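# The Table from Rutkowska

My aunt left me the table and the debt for the table. The debt was 220, written on a card from the Rutkowska furniture shop, and under the number she had written in pencil, "they will not ask." They did not ask. I paid it anyway, in August, and the woman behind the counter had to look for a book to put my name in.

The table was walnut, or my aunt said it was walnut. It was very heavy. Two men from Dastley carried it up to my apartment and on the last stairs they stopped speaking to each other. When they put it down by the window, the whole room became smaller and older. I had lived there six years with a folding table and I had never noticed that the walls were so white.

For the first month I did not put anything on it. I ate standing up at the stove. I knew it was foolish, because my aunt had used this table for everything – she rolled dough on it, she cut cloth on it, she slept with her head on it when my uncle was in the hospital. She never bought a tablecloth. She said that a covered table was like a person who keeps the coat on in your house.

In September I began to bring work home. I was at Bollier then, in the repair department, where we fixed the parts of scales and slicing machines for shops. We were paid for the piece, and a person who worked in the evening too could earn 400 more in a good month. The others did it in their kitchens, on newspapers. I had only the table.

So one evening I moved the lamp close, and washed my hands, although they would be dirty again in five minutes. I laid the things down on the bare wood very slowly, the way you put a sleeping child in a bed. The stripes in the wood went under the gray bracket and came out on the other side, dark and amber, like a road that goes under a bridge. I looked at it for a long time before I touched a screw.

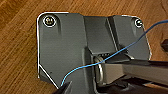
You will scratch it, my sister said on the telephone, when I told her what I was doing. She was sure of it. She said metal always wins against wood, and that I should buy a rubber mat from Pluva, they had them in green, and that our aunt would turn in her grave. Then she was quiet and said that no, our aunt would probably ask me to move over a little and make space for the potatoes.

I did not buy the mat. I worked until eleven that night, and the next night, and then most nights of the autumn. The table did not complain. Under the lamp I could see old marks which I had not seen in the day – a row of short cuts where she had used a knife without a board, and a pale ring, bigger than a cup. There was a burn near the corner on her side. I began to know them like you know the steps in a dark house.

The first scratch of my own came in October. A screwdriver went out of my hand and made a line as long as a finger, thin and very light. I put down the tool and turned off the lamp. I sat in the dark and I was ashamed, more than when I broke the window at school, more than when I forgot her birthday.

In the morning I looked for it. The sun was low and came straight over the wood, and all the lines were shining, hers and mine, and I could not find which one was new. I went over them with my thumb. Then I was late for the bus, so I left the lamp and the tools where they were, and put the bread down next to them, on the bare wood, and cut two slices to take with me.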